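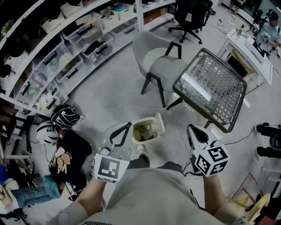

A bin task with a gripper in each hand and the lid open.

Tips for Recording Household Chores with Hand-Held Grippers

October 23, 2019

If you have signed on to record chores for a learning system, you have probably already had the official training, which covers the software very nicely and leaves out most of what makes a day go smoothly. These are the things we have picked up in our shop at Vakarwood over the past months, and I have tried to put them down in the order you will need them. Take what suits you and leave the rest.

Before you pick anything up

Run your cables first. The gripper cable likes to lie across the floor exactly where your feet want to go, so lead it off to one side and walk the whole task once with empty hands. If you catch a toe, move the cable and walk it again. We tried taping ours down and gave it up after a week, as the tape left a gummy line that took a good deal of rubbing with dish soap and warm water to shift.

Wipe the printed markers with a dry microfiber cloth, the kind you would use on eyeglasses. Thumbprints are the usual trouble. Please don't use window cleaner on them! We had one whole set turn cloudy in May and had to wait on new prints from Tusley, who were very kind about it.

Wear plain sleeves that fit at the wrist. Loose cuffs slide down over the markers just as you reach for something, and then the tracking drops out in the very part of the chore you wanted.

Working with trash

Fake trash is better than real trash, and I say that as somebody who once used real banana peels. Crumpled packing paper is lovely for this – it holds its shape, doesn't smell, and can be shaken out and crumpled again the next day. Keep a grocery bag of it under the table so you never have to go looking.

A small bin with a flip lid is harder than it looks. Practice the lid by itself first, opening and closing it slowly, before you add the trash. If the bin skates away from you, put a flat stone or an old hand weight in the bottom, underneath the paper.

Change something between takes. Turn the bin a quarter of the way around, or slide it nearer to a chair, or fill it a little less. A learning system that has watched 30 takes of the same bin in the same spot has mostly learned that spot. On our Murkico list the goal is 1,000 good takes for the whole set of chores, and it was terribly tempting to rattle through them all the same way. We got as far as 538 before we looked back and saw how alike they were, and a fair number had to be done over.

Keeping the supplies straight

Clear plastic bins with handles are worth every penny. You can see the dish towels from across the room, and the handles mean you can carry one in each hand. We sort by chore (folding, wiping, sorting, putting away) and keep a strip of masking tape on the end with the date we last washed what's inside.

Caps do best in rows on open shelves, where they keep their shape and are easy to grab one at a time. They make a very good beginner's chore, too, being light and forgiving and hard to break. Put them back neatly at the end of each session, even if you are tired, and you will thank yourself in the morning.

Sharing the room

Several people can record at once if everyone agrees on their own patch of floor beforehand. Talk to each other before you cross, and leave a clear path between the shelves and the tables. Rolling chairs wander, so push them in against a desk when you get up.

Keep table tops as clear as you can manage. A tray and the one or two things you need are plenty.
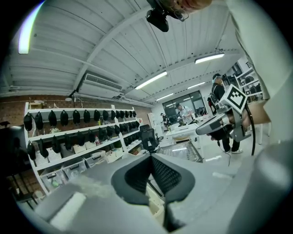
Resting your hands

The grippers don't feel heavy for the first few minutes. By the end of an hour they do. Stop after up to 13 takes, set both tools down on a folded towel with the markers facing up, and open and close your fingers for a bit. A little hand cream is fine at lunchtime, but wash it off before you go back.

If your wrists ache the next day, you are squeezing too hard. A light squeeze closes the fingers just as well, and the Kostiuk grip sleeves we bought this summer have helped the smaller hands among us.

At the end of the day

Coil cables loosely in a big circle, never wound tight around the handle. Write down anything odd while you still remember it – a dropped item, a bumped bin, a marker that got covered – with the take number next to it. A pencil and a cheap notebook do the job.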